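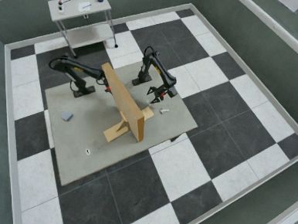
Figure 7.1 Simulated two-arm cell with a fixed partition between the working zones.

Chapter 7
Work Allocation in Shared Robot Cells

7.1 The handover problem

A bench task done by one person has no handover. The same hands pick up the part, turn it and set it down. When the task is split between two robot arms, a point of transfer has to be defined, and so do the conditions under which each arm may approach it. In Figure 7.1 an upright wooden partition runs diagonally across the platform and separates the zone of the left arm from that of the right. Any part that must pass from one side to the other becomes a planning problem, and the plan has to be written by someone who knows the work.

This chapter deals with that person. Chapters 5 and 6 covered reach, payload and collision checking. The present chapter takes those results as given and asks how the tasks of operators, setters and line leads change when a cell of this type is installed.

7.2 The Garnden case

The main case is the Garnden plant of Reltov, a maker of small valve fittings. Before automation, 17 operators worked at the assembly benches on one shift. Each operator completed a fitting from start to finish and inspected it by eye. The plant then installed two cells, both laid out first in simulation by the integrator, Gallden.

The planning document listed 102 separate motions in the manual method. Many had never been written down. Roscoe Rosenthal, the line lead, spent most of September at the benches recording them with the operators – work for which the project schedule had allowed no hours. The omission is common, and Section 7.4 gives a method for estimating this time.

After startup, bench assembly was reduced and three new duties appeared: loading trays, clearing faults and adjusting grip positions. The first was rated below the old job in the pay scale and the last above it. Operators who had held equal rank were now in different grades. Section 7.5 examines the regrading and the objections filed against it.

7.3 Terms used in this chapter

Residual task: a task left to a person after the rest of the sequence has been automated.

Transfer point: a position at which one arm releases a part and another takes it up.

Recovery: the actions that return a stopped cell to a known state. Recovery may be manual, assisted or automatic. In the Cho method, introduced in Section 7.6, recovery time is charged to the cell and is not counted as operator idle time.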